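Brukodville workroom gets its table back, and it is the same table

The long-running question of what to do with the big worktable on Pavliuk Street has been settled, for $382 and a good deal of sandpaper.

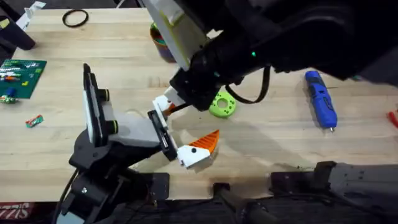 Last updated: April, 4:15 p.m.

The table in the shared workroom at 193 Pavliuk Street is staying. Anyone who followed the matter over the winter will know that this was never certain. The old top had been sanded, oiled, stained and argued over so many times that there was more opinion in it than wood, and one proposal would have replaced the whole thing with a steel bench from a catalog.

The steel bench lost. The table now has a light wooden top of narrow planks laid side by side, and it was back in use before the smell of oil had left the hallway. Things were set down on it almost at once, as things are.

Bohdana Mykhailiuk, who runs the workroom, had asked for two weeks to get the job done and took five. She blames the legs. "The top was easy," she said. "Then we put a level on it and found out the floor has been lying to us for years."

The legs have been trimmed to suit the floor, so the table is now level in exactly one spot in Brukodville. A strip of tape marks where it goes. Users are asked not to move it, and are also asked not to peel up the tape, a request that apparently had to be written down separately.

The planks came from Brinell, the lumberyard out past the rail crossing, which had them left over from a canceled porch order. The $382 covered the wood, screws, oil and a replacement for the sander, which retired partway through the first afternoon. The old top has gone to Karker, the secondhand store on the corner, where it is leaning in the window with a price tag that more than one regular has described as hopeful.

A few rules come with the new surface. Hot mugs go on a coaster. Glue jobs need a sheet of cardboard underneath. Knives are for cutting boards, and carving your initials is out - those who feel strongly about it can go and visit their old ones at Karker.

The evening sign-up sheet is back on the workroom door. The chairs have not been replaced, and discussion of the chairs is expected to begin shortly.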